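3.2 Drawing up the tabletop

We came to the table late in the planning, and it became the part of the study we most enjoyed. The earlier work at Erkita had treated the surface as something to put things on and then forget. Objects were set down by eye, a chalk cross was added when a position mattered, and the cross was gone by the afternoon. For a study of how people lay out everyday things within arm's reach, that was a real loss, and a cheap one to put right.

Our answer was a pencil and a long steel rule. Grigore Anghel ruled the first table over a Friday and had it ready before the evening session. We had looked at printed mats from Kalex, which are very good, but their edges curl after a few weeks and a cup set down on a curled edge does not stay upright for long. Pencil adds no height at all. It can be rubbed out in one corner and redrawn without touching the rest, and it is pale enough that people sitting down to the task soon stop looking at it. This last point delighted us. In the pilot sessions with the Kalex mats, participants lined everything up with the printed squares as if they had been asked to. With the pencil grid they put things where they wanted them.

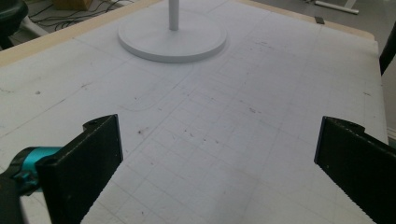
Figure 4. Tabletop with pencilled grid and pole on a round base.

Layouts were recorded by square, with the near left corner of the table as the origin. Each object was given the square under its centre, and a second entry if it had been turned. Tall things need more care than flat ones, as a reader sitting low at the table will place them too far back. The pole in Figure 4 is a fair case: it is thin and gives little help, but the disc it rises from sits flat on the squares and can be read against them all the way round its near side. We therefore took every upright object from its foot, never from its top, and the agreement between our two readers improved at once. Over the whole study we logged 578 layouts in this way, and only 19 had to be read a second time.

Freehand marks were allowed, and we would encourage others to allow them too. The faint curved line that runs across the squares in the same figure is the sort of thing we mean. A loose outline of this kind takes a moment to draw and can be followed by the next person at the table without any measuring. Ait Brahim's group keeps such outlines on tracing paper, which we tried and liked, though the sheets slide about.

Wear was the one thing we had underestimated. A white surface shows everything, and smudges and small dark specks build up however carefully it is used. We wiped the table with a barely damp cloth after every 30 layouts and went over weak lines with a 2H pencil. Scuffs were left alone. The Edley tables used in the second phase have a harder finish and take pencil less readily, so their lines had to be renewed more often; details are given in Section 3.4.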